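How to make a submission on a trade agreement

When a trade agreement is tabled, there is usually a short window for public comment. You don't need to be a lawyer or belong to a group to write in.

Step 1. Find the inquiry page and check the closing time. Ours closed at 5 pm on a Thursday, and late submissions went in a separate pile.

Step 2. Read the summary first. The full text of the last one ran to 578 pages, and most of that was tariff schedules. Search it for the goods or services you know about.
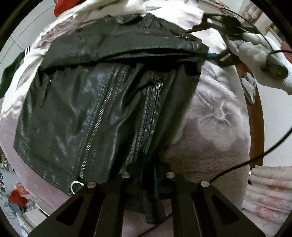 Step 3. Choose one or two clauses and stick to them. Domnica Tănase, who imports fabric through Nomico, wrote only about rules of origin. She kept it under 600 words and was asked to give evidence.

Step 4. Quote the clause number each time – Article 31, for instance – and say what you want changed. "Delete paragraph 2" is easier to act on than a general complaint.
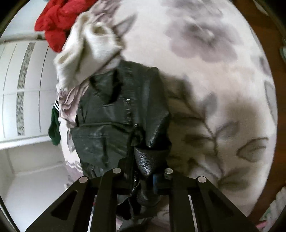 Step 5. Put your name, contact details and any business interest on a cover page. Keep your home address off the submission itself, as most are published online.

Step 6. Save it as a PDF, upload it and keep the receipt number. If no receipt arrives by the next working day, ring the secretariat.

You can ask for all or part of it to be kept confidential. Make that request before you lodge.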